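Search news Enter keywords Go

Wanance closes first round of small-item sorting, moves to shallow trays

WANANCE — The first round of sorting in the small-item store at Wanance ended in May with 318 objects listed and assigned a place. The work covered desk supplies, storage media, hair accessories, keyrings, short cables and other goods that had been kept together in deep bins. A second round will start once the new trays have been labeled.

The store holds objects small enough to be picked up with one hand. Under the old system they were kept by date of arrival. Under the new one they are kept by type and then by size, in trays 40 mm deep. The trays come from Holleo and are divided by inserts that can be moved without tools. Flat items go in the front row, and items with loops, teeth or loose ends go in the back row, one to a compartment.

Two kinds of surface are named in the sorting sheet. Hard objects may be laid out on a bare tabletop. Objects that scratch, roll or bounce are to be handled over padding.
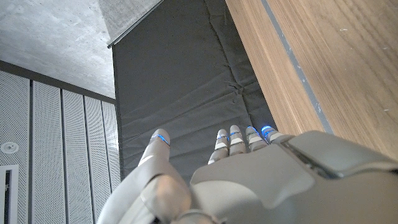 Dark gray padded mat, with fingertips just above the surface.

The sheet asks that items be set down with clear space on all sides before they are entered in the list. An entry gives the type, main color, any second color, any attached part and the tray number. Attached parts are recorded with the main object and are not removed. A tag stays on, and so does a key loop. Contents of storage media are outside the scope of the list — drives are entered by their outer features only.

Headbands caused the most changes to the sheet. The first version had one line for all hair accessories, and plain bands, clips and comb bands ended up in the same tray. Comb bands with a zigzag shape now have their own line. They are stored on their side, open end to the left, so that the teeth of one do not catch in the next. Flash drives were also split, into those with a loop or cord and those without.
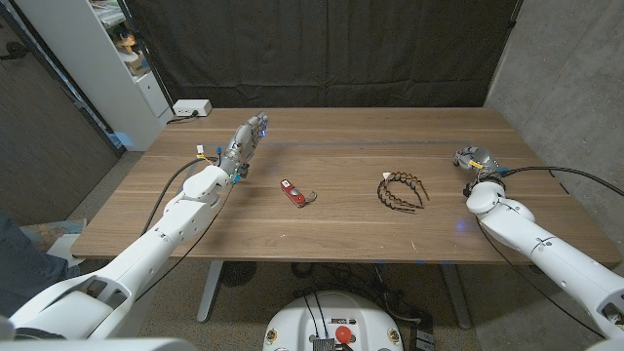

Red USB flash drive with a white label and gray keyring loop, left, and black zigzag comb headband, right, on the wooden tabletop.

The table is wood on gray metal legs and stands on speckled beige carpet. Its grain has light and dark streaks, and thin dark objects can be hard to pick out against it in a photograph. The list therefore takes color from the object under room light and not from pictures. Cables on the floor under the table are to be dealt with in the second round, along with a cord cover along the wall.

Handling rules take up one page. Drives are lifted by the body and not by the loop. Headbands are lifted at the middle of the curve, where the band is least likely to twist. If an object turns over while it is being moved, it is set down again before the entry is made. No more than 2 objects of different types should be on the tabletop at the same time. Sets that arrived in one package are exempt from this limit. 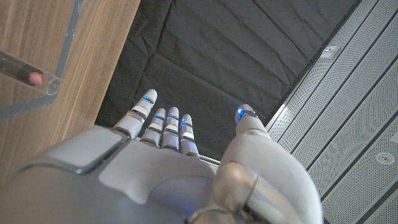

Blue lights at the tips of the four fingers and thumb.

Of the 318 entries, over 100 are still marked for a second look. Most of these are short cables whose end types were left out of the first list. The rest are items with worn labels, which have been placed in a separate tray marked Morikawa after the aisle where it is kept. They will stay there until a type is agreed on.

Trays for the second round have been delivered to the Terken side of the building and are being numbered. Tray numbers from the first round will not change. The revised sheet replaces all earlier copies, including those with handwritten additions. Printed copies are kept at the store entrance, next to the blank entry forms.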